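Skera Two-Arm Bench Package

For labs and small shops planning a first manipulation bench. The package covers the arms, grippers, mounting base and cabling. The table, and anything you want handled on it, you supply.

Included
Two arms with parallel grippers
Mounting base
Power and signal cables, 3 m
20 hours of remote setup support

Lead time is 90 days from deposit. Orders placed in September or later usually ship in the new year.

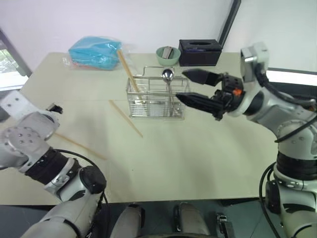
Tabletop work with cutlery and a wire utensil holder.
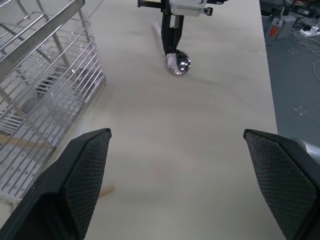 Most first budgets cover the arms and leave out everything that touches the object. Set money aside for finger sets before you spend it on a longer warranty. A spoon with a shiny bowl, a thin wooden chopstick and a steel wire rack each ask something different of a fingertip, and the textured pads that suit one job may not suit the next. Pads are sold in packs of 20 under part number 264. We suggest one pack per arm for the first year – two if you run the bench every day.

Floor space is the other item people miss. Allow room beside the table for power and cable runs, and have your electrician look at the outlet before delivery. Graltine tables fit the base without an adapter. Bouchard tables need the adapter plate, ordered separately.

Quotes are good for 90 days. For pricing, contact Divina Pangilinan in sales. For layout questions, send a floor plan to Wilfredo Layug.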